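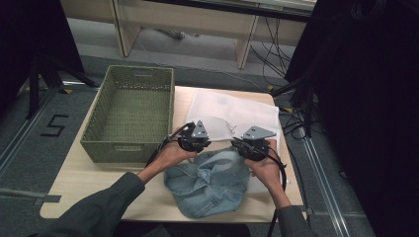 Folding and storage > Baskets, bins, shelf inserts

Olive lattice basket, denim and thin whites together?

tidepool_k
Posted May 2018
Setup is a light wood table on gray carpet, one olive-green woven basket with slot handles in both ends, and whatever came out of the dryer. I fold at the table and load the basket from there. The problem is mixed loads. Thin white fabric goes down flat first, denim on top, and by the time the basket gets to the bedroom the white layer has picked up the lattice pattern from the floor of the basket. The marks are shallow but they show on anything sheer.
Options I have considered: a liner, a second basket, or reversing the order so the denim is at the bottom. Basket is a Flisow, the medium one. Opinions?

hemline50
Reverse the order. Heavy at the bottom, light on top. The lattice won't mark denim in any way you would notice.

Murín
Disagree in part. Denim at the bottom is correct, but only if it is folded flat. A bunched pair of jeans gives you an uneven base and the light stuff slides into the low side. Fold the legs together, smooth the seams, then in thirds. If you put it in crumpled you have traded lattice marks for creases.

tidepool_k
Mine tends to sit crumpled on the table until last. Noted.

Deda
Liner. Cut a piece of felt to the inside floor of the basket, round the corners, done. I used 3 mm felt and it has held up since March. Do not run it up the walls or you cover the handle slots and the basket becomes a nuisance to carry.

hemline50
A felt liner collects lint, and then the lint is on the whites. Cotton sheeting, doubled, does the same job and can be washed.

Deda
Felt can be vacuumed. Doubled sheeting bunches up every time you pull something out. I tried it.

hemline50
Tack it at the corners through the weave. Four stitches.

skova_owner
I have the Skova version of this, closed sides, smooth floor. No marks on anything. It cost more and it does not breathe, so anything even slightly damp smells by morning. I went back to the open weave and use a liner.

Murín
Separate point. You are laying the white piece out flat and then working the denim over its front edge. Faded denim can still shed a bit of dye when damp. I would keep them apart on the table, whatever you decide about the basket.

tidepool_k
The denim is old and pale and has been through the wash too many times to count. I have not seen any transfer.

Murín
You would not see it after one load. Almost 50 loads in, I had a pale blue edge on a curtain panel. Your table, your call.

tidepool_k
Fair. Going with denim at the bottom, folded in thirds, and doubled sheeting tacked at the corners. If it bunches I will try the felt.

Deda
It will bunch.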